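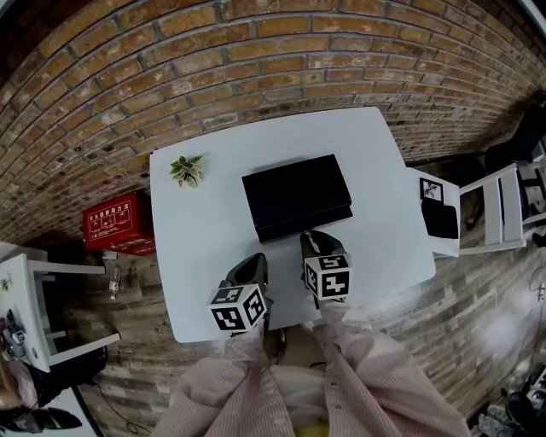 How long should a job ad stay open before you start reading applications?

Start reading on the second day. Keep the ad open for the full period you paid for, but sort what comes in as it comes in, so that good applicants hear from you while they are still looking.

Hiring for Small Firms, Session 4: From Job Ad to Short List
Notes by Lai-ching Cheng

These notes go with the session of 10th August. They cover writing the ad, choosing where to post it, sorting applications, and getting down to a short list. Interviews come in the next session. Reference checks are in the one after that.

1. Before the ad

Write down what the person will do in the first month. Use plain verbs: answers the phone, orders stock, drives the van, closes the books. If you can't fill half a page, the job is not ready to post.

Next, split your requirements into must-haves and nice-to-haves. A must-have is something you would turn a good person away for. A license required by law is a must-have. Experience with the exact software you use usually isn't, if a person can learn it in a week.

Settle the pay range now, with whoever signs off on it. Changing it after people have applied causes bad feeling and can cause legal trouble. Check whether your state or city requires the range in the ad. Several do, and the rules keep changing.

2. Writing the ad

Job title. Use the words that people type into a search box. "Warehouse Clerk" gets found. "Logistics Happiness Partner" does not.

Opening lines. Say what the firm does, where the job is, and what hours it runs. Many readers see only the first two lines on a phone.

Duties. Take these from your half page. Five or six is plenty.

Requirements. Must-haves first, nice-to-haves under their own heading. Don't mix them. People who lack one nice-to-have will skip the ad if they think it's required.

Pay and benefits. Give the range even where you don't have to. "Competitive" tells the reader nothing.

How to apply. One method only. If you accept email, a web form and walk-ins, you will lose track of somebody.

Have a person outside the department read the draft. Ask them to tell you in their own words what the job is. Fix whatever they got wrong.

3. Where to post

General job boards bring volume. Specialist boards bring fewer people who fit better, and often cost more per ad. Local options (the community college, the library board, the trade association newsletter) are slow but cheap, and for hourly work they are often enough.

Case used in class: Kenari, a flooring supplier, needed one scheduler. They posted the same ad on a general board and on a trade board called Lemaire. The general board brought 293 applications and the trade board brought 212. After the first sort, most of the people left had come from the trade board. We discussed why. The main reason seemed to be the title, "Coordinator," which on the general board drew people looking for event work and office work of all kinds. On the trade board the readers already knew what a coordinator does in a flooring firm.

Don't take from this that trade boards are always better. The ad was weak, and a better title might have narrowed the gap.

Before you pay for any board, ask:
- How long does the ad run, and does it renew by itself?
- Can you edit it after it goes live?
- Do applications come to your own inbox or stay on their site?
- What happens to the applicants' data when the ad ends?

The last one matters. You are responsible for the resumes you collect, wherever they are stored.

4. The first sort

The first sort checks must-haves and nothing else. Make three piles: yes, no, unclear. Spend a minute or two on each application. Do not look anyone up online at this stage.

Some boards offer automatic filtering. It works for simple facts, such as whether the person ticked the box for a forklift certificate. It works poorly on resumes, where the same skill can be written ten ways. If you use it, read a sample of the rejected ones yourself before you trust the result.

Things that should not move an application to the no pile:
- a gap between jobs
- a plain layout
- a long commute (ask them about it)
- more experience than you asked for

Spelling mistakes count only if writing is part of the job.

5. The second sort

Now bring in a second reader. Each of you scores the yes pile separately, on the same sheet, before you talk. The sheet we use at Purnon has one line per requirement and a score from 0 to 4. Zero means no evidence in the application. Four means clear evidence from recent work. Write a few words next to each score saying where you saw it.

Compare sheets afterward. Where you differ by 2 points or more on a line, go back to the application together. Don't just average the two scores — most of the time one reader missed something.

Go through the unclear pile last. A short email with one question settles most of them.

6. The short list

For one opening, invite four people, and keep two in reserve. Fewer than that and one cancellation leaves you with no comparison. With many more, the interviews drag on and the first people you saw start to fade.

Call the short list; don't only email. Confirm the pay range, the hours and the start date on that call. If one of these is a problem, better to hear it before you both give up an afternoon.

7. Telling people no

Everyone who applied gets an answer. For those out at the first sort, a short standard message is fine. Anyone who was on the short list or in reserve should get a personal note. Keep the reasons factual and tied to the ad.

Keep your score sheets and the applications together in one folder. Federal rules generally call for private employers to hold hiring records for at least a year, and some states want longer. Check yours.

For next time

Bring an ad your firm has run, with the name taken out if you prefer. Mark the must-haves in one color and the nice-to-haves in another. If you don't have one, use the Kandcombe ad from the Session 3 packet and rewrite the title and first two lines. Read the pages on structured interviews as well.

Comments

Burgi Marti
The part about one way to apply is right. We had email and a form last December and called the same man twice in one morning.

forklift_dad
Does the 0 to 4 sheet work if you only have one reader? It's just me in the office.

Lai-ching Cheng
Yes. Score them once, leave it overnight, then score the close ones again without looking at the first sheet.

Reader
Where can I get the Session 3 packet? The link in my email wants a password.

Burgi Marti
Same password as Session 1.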